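List: Gasville Robotics Club, members
Subject: Re: Lid task - knob grasp and the wrist view
From: Nii Mensah
Date: Nov 12, 2023

On the lid task, the Scanlon group wrote:

> We have run the lift-lid script 30 times on our own pot and the
> grasp is fine when the arm comes down straight. When it comes in
> at an angle the fingers ride up on the knob. Has anyone at
> Gasville tried the green breakfast set yet? Also, do you use the
> wrist view for the approach or only the fixed one? Our students
> want to drop the fixed view and save the USB port.

Yes, we are on the green set now. The knob is small and the same colour as the pot, so the colour threshold we used last term is no help in finding it. We go by the steel of the lid instead and take the middle of that.

Our approach is angled too. The shoulder sits too far over for a straight descent at that reach, and I don't want to move the mount before December.
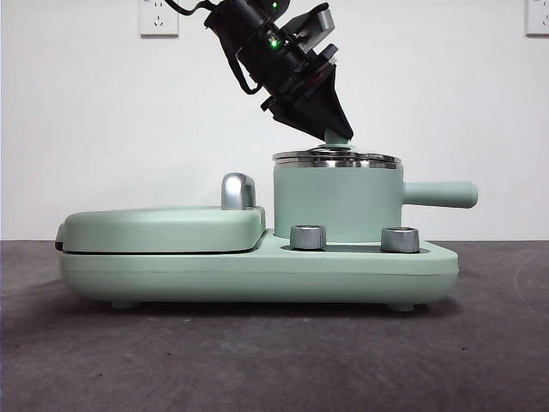

Fixed view, fingertips on the lid knob.

Contact at the knob is the only part of the task I would call settled. The script closes to 55 per cent and then reads the motor current. Below the limit it opens, backs off and tries once more. Please do not raise the retry count in the shared copy. Two students did that and the log grew to 3506 lines, most of them the same error.

For the reference frame, keep the arm out of view altogether. The matcher compares everything against it, and the chrome-finished handle by the press lid is the best upright feature on the left half. Set the pot with its handle pointing right, past the end of the base. If the handle is turned, the offsets in the Jovitell file are wrong and you will need to measure them again.
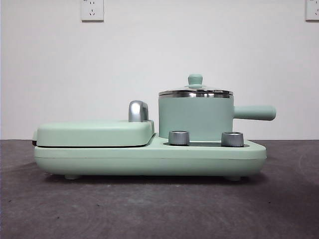 Reference view, arm clear, pot handle to the right.

As to dropping the fixed view: I would keep it. The wrist view is good for the last 50 mm and poor before that. From the side it gives you part of the pot, the handle and a lot of grey table, and the matcher then has very little to hold on to. Marks on the table also come up as false corners. We mask them by hand at present - not elegant, but it takes a minute. 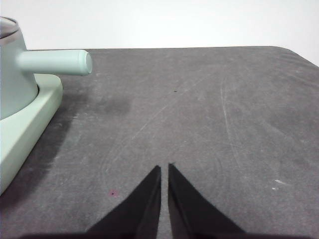
If the USB port is the real problem, lower the frame rate on both and put them on one hub. The Skamix board copes with that at the smaller image size. It does not cope at full size, whatever the manual says.

I will put the revised script in the club folder once the second-year group has checked the current limit on their own arm. Please send your joint offsets as plain text, with units.

Nii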